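Small bags, clear boxes and a bed to sort on

May 1, 2021

The founder of Zimlow, a small home-sorting service in Girside, starts every job in the bedroom. "People expect me to head for the kitchen," she says. "But a bed is the best sorting table in the house! You can spread things out, and you have to finish before you can go to sleep."

She has been doing this for six years and still lights up when she talks about pouches. Mesh bags, drawstring bags, the little printed ones that come with gifts – she keeps them all, and she wants her clients to keep them too.

"A pouch tells you how much you're allowed to own of something," she says. "Hair ties get one. Ribbon gets one. When the string won't close, you go through it again."

Clear plastic boxes are her other great love. She likes them without labels, because you can look straight through the side, and she likes them shallow enough that nothing gets buried. Tinsel and other party leftovers are what she enjoys most, and she'll happily spend half an hour smoothing them out.

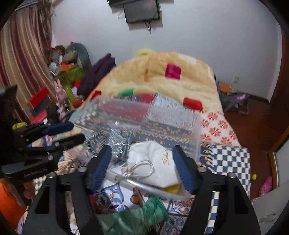 A reader in Covitz wrote to us that pouches only hide the mess, and that she gave up on them last July after finding 9 with one button in each. The founder laughs when she hears this. "Oh, I believe it! Then she needs one pouch and a lot of buttons."

Blankets come last on her list. She folds the thin ones first and leaves the fluffy ones for the end, when there is room to wrestle with them. "Plush never folds the way you want," she says. "Roll it and move on."

Her next session is at the Wattanapong hall, and she is asking everyone to bring one drawer's worth of small things and a box to put them in.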